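4.2 Comparison of Finger Pads in Household Pickup

The second study compared two sets of finger pads on the same hand-held gripper. The Melel pad is a soft molded part with a smooth face, and the Zavard pad is firmer and carries shallow grooves. Both mount on the same linkage, so that a change of pads left the opening width, the handle, and the camera position as they were. All recordings in this section were made in lived-in homes, with furniture and belongings left in their usual places.

Each operator completed 200 pickups with the first pad set and 200 with the second. The order of the pads was switched between operators to limit the effect of practice. A pickup was counted as successful if the object was lifted clear of its support, carried to the target area, and released without a second grasp. Trials in which the operator changed the approach partway through were kept in the data and marked as corrected. Ga-eun Cheon and Mi-kyung Sung labeled the recordings separately, and cases on which they differed were reviewed jointly before the labels were fixed.

The two pad sets performed alike on rigid boxes. The difference appeared with soft objects, for which the Melel pad needed fewer corrected approaches. Operators reported that the Zavard pad tended to push plush items ahead of the fingers when the gripper came in low, an effect that was strongest on foam mats and rugs. On smooth flooring the same motion usually ended in a clean grasp.

Camera placement had a smaller effect than expected. The Seok controller receives a view from above the handle in which the fingers remain visible at all times, and small objects lying between them are therefore seen until shortly before contact. Figure 7 shows a floor-level approach of this kind in a living room.
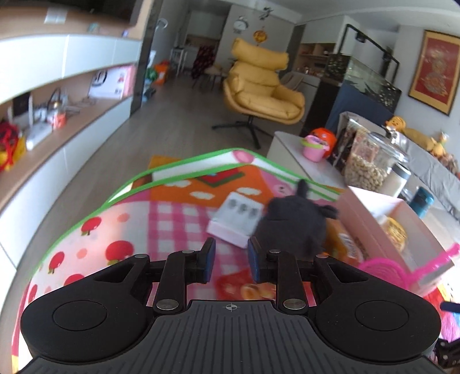 Figure 7. Approach over a foam play mat, with a small white box and a black plush toy ahead of the open fingers.

Policies trained on the combined recordings were then run on the Praton arm with each pad set. Failures were grouped by cause: missed contact, slip during the lift, and early release. Slip accounted for most failures with the Melel pad on heavier objects, while missed contact was the main cause with the Zavard pad. Mixed training reduced missed contact for both sets but had little effect on slip. The remaining slip cases are examined in Section 4.3, together with the grip force records.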